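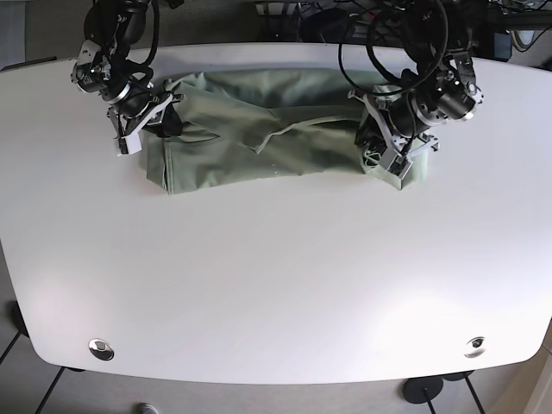 Fig. 3. Prenda verde arrugada sobre una mesa blanca de esquinas redondeadas.

3. Primer uso del vaporizador de prendas Fivlow

Antes de empezar conviene rebajar expectativas. El folleto que viene en la caja promete «acabado de tintorería en segundos». No hemos conseguido nada parecido con ninguna tela, y menos con las que llevan tiempo dobladas. El Fivlow quita arrugas blandas y refresca una chaqueta; las rayas de pantalón y los cuellos duros siguen pidiendo plancha. Esta sección corresponde al modelo 166 y sustituye a la hoja de inicio rápido, que omite el purgado.

3.1 Preparación

1. Retire el depósito tirando hacia atrás. No gire la pestaña gris: es un tope, aunque el dibujo de la caja le ponga una flecha.
2. Enjuague el depósito con agua del grifo, sin jabón.
3. Llénelo hasta la marca inferior. La marca superior existe, pero con el aparato inclinado el agua acaba saliendo por la boquilla.
4. Encaje el depósito hasta oír el clic. Si no lo oye, sáquelo y repita.
5. Enchufe el aparato directamente a la pared, sin regleta.

NOTA: El cartucho antical Mugo se vende aparte y se anuncia como imprescindible. Con agua blanda no hemos notado diferencia. Con agua dura, mezclar a partes iguales agua del grifo y agua destilada sale más barato y da un resultado parecido. No use agua perfumada ni vinagre dentro del depósito.

3.2 Purgado

1. Coloque el aparato en vertical y apunte la boquilla hacia un fregadero.
2. Pulse el botón de encendido y espere a que la luz deje de parpadear.
3. Mantenga apretado el gatillo 2 minutos. Las primeras descargas pueden llevar gotas y un olor a plástico.
4. Suelte, espere a que la luz se estabilice y repita si todavía salen gotas.

PRECAUCIÓN: La luz fija indica que la caldera ha alcanzado la temperatura, y nada más. No avisa de que falte agua, diga lo que diga el embalaje. Mire el depósito.

3.3 Vaporizado

1. Lea la etiqueta de la prenda. Si lleva el símbolo de vapor tachado, deténgase aquí.
2. Pruebe en una costura interior y deje secar la zona antes de juzgar el resultado.
3. Cuelgue la prenda siempre que pueda. Sobre una superficie plana el vapor rebota, humedece el revés y deja marcas nuevas.
4. Tense el bajo con la mano libre, lejos de la boquilla, y trabaje de arriba abajo con pasadas lentas.
5. En telas con brillo, vaporice por el revés y mantenga la boquilla separada del tejido.
6. Deje la prenda colgada hasta que esté seca. Guardarla antes deshace el trabajo.

NOTA: El cepillo Povelach incluido sirve para levantar el pelo de la lana. Como «elimina olores» no le hemos visto efecto alguno — el que los atenúa es el vapor, y no siempre.

PRECAUCIÓN: No vaporice ropa puesta. Circulan vídeos en los que se hace; el vapor quema a través de la tela.

3.4 Apagado y vaciado

1. Apague y desenchufe.
2. Espere a que el cabezal se enfríe por completo. El apagado automático existe, pero no lo tome como sustituto del enchufe.
3. Vacíe el depósito y déjelo abierto boca abajo.
4. Enrolle el cable sin apretarlo contra el cuerpo del aparato.

Si aparece el código 3483, Kosora recomienda enviar el equipo al servicio técnico. Pruebe antes a desenchufarlo, vaciarlo y volver a encajar el depósito: a menudo se trata de un contacto húmedo. Si el código vuelve tras dos intentos, deje de usarlo y consulte la sección 7.

Revisión de esta sección: 14 de junio de 2019. La tabla de tejidos se ampliará en septiembre.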